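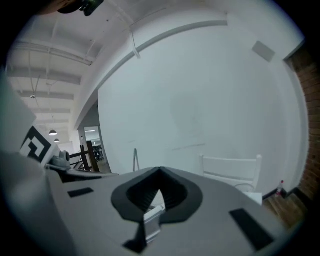
Dark shades on the pendants, white ceiling with the beams left showing, and the big plain wall.

Print this page | E-mail this to a friend

What would you do with a big blank white wall under dome lamps?

Posted by Pascal Texier

I'm so happy with this room and I want to get the next part right! The ceiling has exposed beams with thin conduits running along them, and there are pendant lamps with dark shades and white undersides. I love them. When they're on in the evening the whole place feels like somewhere you'd want to stay for a second coffee.

The wall is where I'm stuck. It's plain white, it looks a bit gray in the shade, and it has picked up faint scuff marks. I've tried a kitchen sponge and plain water on a couple of them and got nowhere. Do I need to repaint the whole thing, or can I touch up the marks? And should I go with a color, or keep it white so the lamps get all the attention? I have half a can of Vamitz matte left over and no idea if it's still any good. Budget is small but I have May pretty much free.

Posted by Güven Yazıcı

Oh, lovely lamps! Please keep them.

Try cleaning again before you open any paint. Use a melamine sponge, barely damp, and go very lightly, starting in a corner where you won't mind a mistake. Matte paint goes shiny if you rub hard and then you've swapped a gray mark for a glossy one (I did exactly this in my hallway and had to look at it for 2 years).

If the marks stay put, I'd paint the full wall from corner to corner. Touch-ups on a big flat surface nearly always show, even from the same can, and light coming down from pendants will find every patch. Stir your old paint well and brush some on cardboard. If it smells sour or stays lumpy, get rid of it. Two thin coats with a medium roller, and keep a wet edge — that part matters more than the brand.

For color, a warm off-white would be gorgeous. The shady part will look softer and the ceiling will still read as the bright bit. Paint a large sheet of paper first, tape it up, and look at it at 8 in the morning and again with the lamps on. Have fun with it!

Posted by Joly

dark green!! we did ours dark green and I'm never going back. dark shades look amazing with it. you'll need 4 coats if you go back to white later though, so be sure

Posted by Pascal Texier

Thank you both! The melamine sponge took off the first mark I tried. Taping up an off-white sheet tonight, and okay, maybe a green one next to it.

Contact us | Copyright Sturkell Home Help | Back to top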